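**Play kitchen hob: glue it down or leave it loose?**

**skorneck_shed** wrote:

We have a toy kitchen with a wooden worktop and a grey hob panel set into it. Two burners, three knobs along the front. The panel on ours rocks a bit and I want to fix it before June. Has anyone glued one in?

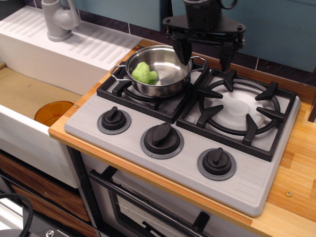
Saucepan on the left burner, broccoli in.

**tinlid70** replied:

Don't glue it. Crumbs and sand get under the rim and you will want it out again. I used 2 strips of thin foam tape under ours and it stopped moving.

**Mfinanga** replied:

I disagree. Foam tape lasted a few weeks here, then went flat. A bead of silicone holds and you can still cut through it with a knife later.
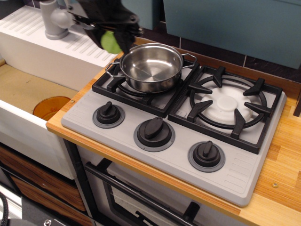
Whichever you choose, clean the underside first and let it dry overnight. Silicone won't take on a greasy panel. Trellmont sell a small tube, which is plenty for one hob.

**skorneck_shed** wrote:

Thanks both. Second question. Are metal pans too much for these grates? Ours is stainless steel with wire loop handles, and I've had it on both burners. 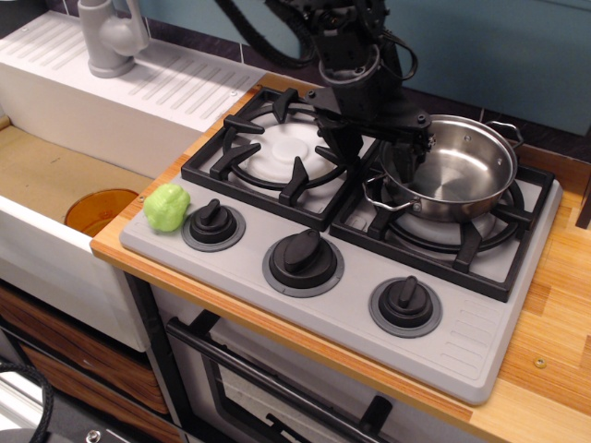 *Last edited by skorneck_shed, February 21, 2021*

It sits fine on the prongs but it is noisy. My other half would like plastic pans.

**tinlid70** replied:

Keep the metal. Plastic ones slide about and ours cracked at the handle.

**emex_fan181** replied:

Plastic for under threes, in my view. A steel pan hurts when it lands on a foot. We had an Emex set and the pans were light enough to throw, so nobody got hurt.

**Mfinanga** replied:

Light enough to throw isn't much of a selling point. Teach them to lift it by both handles.
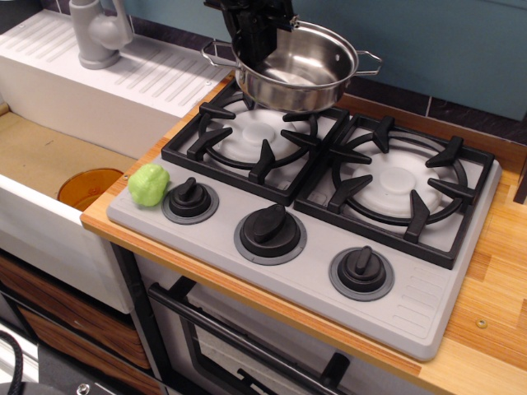
I'd also give the veg a place to live. Ours go in a bowl in the sink at the end of the day, otherwise they end up under the sofa.

**skorneck_shed** wrote:

Going with silicone, and the metal pan stays for now. Will report back if the panel lifts.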